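Open House at Neterix 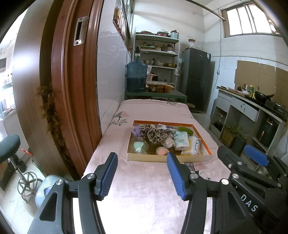
2 min read (or 3 if you're slow like me)

They let fifty of us in at a time, and I swear I was first through the door!

Ronaldo Figueiredo had the tray ready on the pink blanket — sponges, tissues, the leopard-print scrunchie. He slipped his hands into the grippers and wiggled the blue pads at us like a crab saying good morning.

"Every pick I make by hand, the arm gets to study," he said. "It's had 400 so far. Who wants to give it one more?"

My arm was up before he'd finished. The grippers were lighter than I expected and wonderfully stubborn. I went for the scrunchie, squeezed too early, and nudged it into the purple glove. A kid behind me groaned.

"Slower," said Ronaldo. "Think about the pads."

So I thought about the pads, and up it came, dangling there, and the whole room clapped — for a scrunchie!

"Will it learn that one from me?" I asked.

"The miss, too," he said, and held out his hands for the grippers. The kid was already rolling up her sleeves.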